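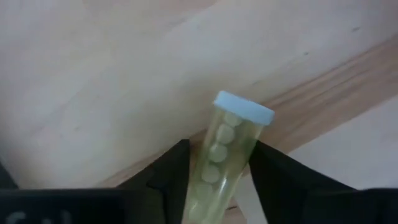 Blue lid, yellow-green bottle.

I've been trying to learn Icelandic since October and I'm still rubbish at it, but I've stuck with it longer than anything else I've taken up (sorry, ukulele). It started with a grammar book called Illska that I found in a charity shop, and now I do 15 minutes every morning before the kettle's even boiled.

The vitamins live next to the book, so I get both jobs done in one go - no more finding out at bedtime that I've missed the lot!

Fergus Buchanan, who comments here a lot, asked how many words I know. My app says 195, but I'd trust 10 of them in a real conversation. Numbers are the worst. One to four change depending on what you're counting, so I'm fine with five sheep and completely stuck on three.

I did manage a whole weather forecast on the radio last night, though. Well, I caught 'wind' and 'snow' and I think 'tomorrow'. Next up is the past tense, and I've bought a new notebook for it.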